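**Borkora cell practice sheets: gallery, June 2020**

Stills for rule 7 of the Kikley handling guide, approach and dwell over a workpiece. Revision 2 replaces the January text. Clearance limits are unchanged; the wording on rail-mounted arms is new. 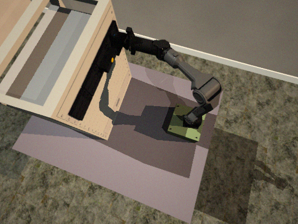 Rule 7 applies whenever the end piece is directly over the block. Travel speed is capped at 13 mm/s and no sideways motion is allowed until the arm has lifted clear.

Simulated runs are logged under the same headings as bench runs. Quote sheet 831 in the Dollia log. Deviations go to the Tahiri office in writing before the next run.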